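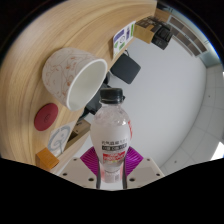

The black cap bottle, my companion of the desk.

I like to clean my desk in December, when the mail gets slow and the phone is quiet. Other people do it in spring, I know. But I always want to begin the new year with a table on which I can put down my two elbows.

My desk is the L-shaped one, with the long part along the right wall. I bought it second-hand from an office that was closing, and my friend Roel Dijkstra helped me to carry it up the stairs in August, the hottest week of the year. We had to turn it 3 times on the landing. I still owe him a dinner for that.

The wood is light and has a warm color, and it shows every ring from every cup. For this reason I became strict about coasters. The round red one is the only one left from a set, and it belongs to whatever drink I have at that moment. Now it is mostly the pink drink, which I buy at the small Asian grocery near the station. I cannot read what is written on the label, so in the shop I simply point. It is sweet, but not too sweet, and one bottle lasts me the whole afternoon.
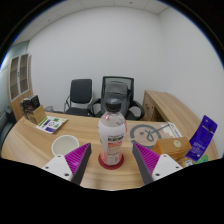

My rule for this year was simple: a thing may stay on the desk if I touched it in the last month. The white cup stays, of course. The small wooden holder in the corner stays too, although I am less sure about what lives inside and around it. The leaflet with the green and purple panels should go. I kept it for the phone number on the back, and then I never called.

The papers are more difficult. They are only a few sheets, but each one is waiting for something. One is the guarantee for my old Leemans lamp, which stopped working in the autumn. Another is a letter from Sovmont, my insurance company, with the reference 644 that I must repeat every time I call them. I wanted to put them all in a folder. Then I could not find a folder – so they went back to the same place, a little straighter than before.

I also wiped the wood with a soft cloth and a few drops of oil, always along the grain. My grandmother did it like this with her kitchen table, and I never learned another way. Around the cable hole you need patience, the dust likes to sit under the rim. A dry toothbrush works well there.
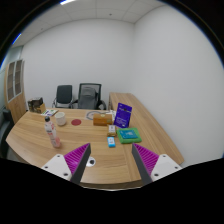 What is still to do

The long side of the desk, near the wall, I leave for next week. I also have to decide about the cardboard box, and to buy a folder. If you know a good oil for light wood that does not smell too strong, please write it in the comments. The one I have now is almost finished, and I would like to try something different.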